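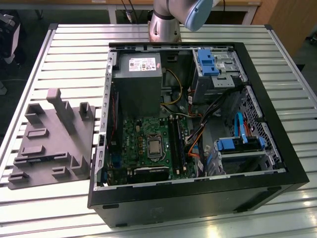 I came to perfume layering late, and I came to it badly. My first try was a big smoky vanilla with an even bigger rose on top, and I sat through a whole dinner smelling like a candle shop with the door shut (my sister moved her chair!). What I didn't get back then is that a fragrance has an inside. You spray it and you get the smooth outer shell, but open it up like a computer tower with its side panel off and there's a whole lot going on in there, the yellow and black wires, the green board, the dull gray box that powers everything. In a perfume that gray box is usually the musk or the woods. Find out what yours is before you put anything over it.

Salamatu Oyelaran, who blends for the little house of Wikelden, set me straight over a tray of paper strips. She had me start with Patano, her plain cedar and white musk, one spray on each wrist, and then wait 20 minutes. Twenty! I'm a person who sniffs immediately and then sniffs again. But she was right, and by the time the sharp top had gone there was this soft, almost milky wood left, and I could finally tell what it wanted. 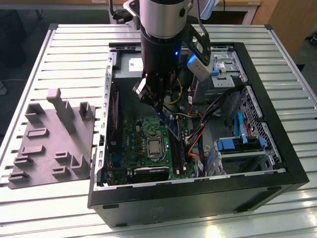
What it wanted was fig. Salamatu picked Obi, a green fig with a bit of salt in it, and told me to use less than I thought, and to put it in one place only. I'd been spraying the second scent all over like I was watering a lawn. Now I go in the way that black gripper goes in with its memory module, pointing down at one row of slots and leaving the rest of the board alone. For me the spot is the hollow of the throat. Ruxandra Dinu, who runs the counter at Kornarum, swears by the inside of the elbow, and she smells wonderful, so try both.

Patano is $70 and Obi is $60, and I've had more than one friend ask which single bottle I'm wearing. If you only want one to begin with, get Patano. It goes under nearly everything I own, even the rose.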